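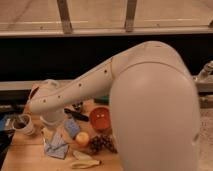
图1 桌上的白色马克杯与圆柱形白杯

第三讲 量词与名词的搭配：以容器为中心

授课：Enda Ó Gríofa
本讲义供二月的课使用，请各位课前先读第一节和第二节。

一、问题

汉语里数词一般不能直接放在名词前面，中间需要一个量词。我自己学汉语的时候，老师告诉我们“不知道用什么，就用个”。这个办法在口语里常常可以，但是写作的时候就不够了。本讲只讨论和容器有关系的量词，例如“杯、碗、瓶、壶、盒、箱”。

二、容器名词和容器量词

请比较下面的两个句子：

（1）他买了一个杯子。
（2）他喝了一杯茶。

句（1）说的是器具本身，“杯子”是名词，量词是“个”，也可以用“只”。句（2）说的是茶的量，“杯”是量词，杯子在不在桌上并不重要。比如在饭馆里说“我喝了三杯”，可能从头到尾只用了同一个杯子。

有“子”的词通常不能直接做量词。我们说“一杯水”，不说“一杯子水”。不过“一杯子水”在口语里也能听到，意思是满满的一杯，这时候重点在“满”。“一屋子人”“一桌子菜”也属于这一类，数词只能用“一”，所以“三屋子人”听起来很奇怪。

三、“的”字的位置

（3）三箱书
（4）三箱的书

两句都可以听到，但（3）比较自然。如果容器前面有形容词，情况稍微复杂：“一大杯水”可以，“一大瓶油”可以，“一白杯水”不可以。能进入这个位置的形容词很少，主要是“大、小、满、整”。颜色词要改成别的说法，例如“一个白杯子里的水”。

四、学生作业中的偏误

上个学期我收了20篇作文，共找到266个量词，其中9个有容器方面的偏误。下面选一部分讨论，作者都同意我使用他们的句子。

（5）*我每天早上喝一个咖啡。（Bríd Costello）
在点单时说“来一个咖啡”没有问题，因为这里“一个”是菜单上的一项。叙述习惯的时候应该用“一杯咖啡”。

（6）*桌子上有两杯，都是空的。（Kevin Quinlan）
作者想说的是器具，应改为“两个杯子”。单独的“两杯”一般理解为两杯喝的东西。

（7）*他送我一瓶花。（Fergal McGrath）
这一句很有意思。如果花插在瓶子里，“一瓶花”是对的。作者后来说明是从花店拿来的，用纸包着，那么应该用“一束花”。

（8）*妈妈给了我一碗子饭。（Dougal Chisholm）
“碗”单独就可以做名词，没有“碗子”这个词。请注意“杯子、瓶子、盒子、箱子”有“子”，而“碗”和“壶”没有。这个区别我没有找到简单的规则，只能请大家记住。

五、课堂练习

两人一组，先改正句子，再说明理由。

1. 冰箱里有一个牛奶。
2. 他一个人吃了三碗的面条。
3. 我打破了一杯。
4. 请给我一红杯水。

第3句容易引起争论，请多想几种语境。

六、课后作业

写一段短文，介绍自己家的厨房，至少使用五个容器量词，并且在每个量词下面画线。短文里请同时出现“杯”和“杯子”。不要求用难的词。

下一讲：动量词“次、遍、趟、回”。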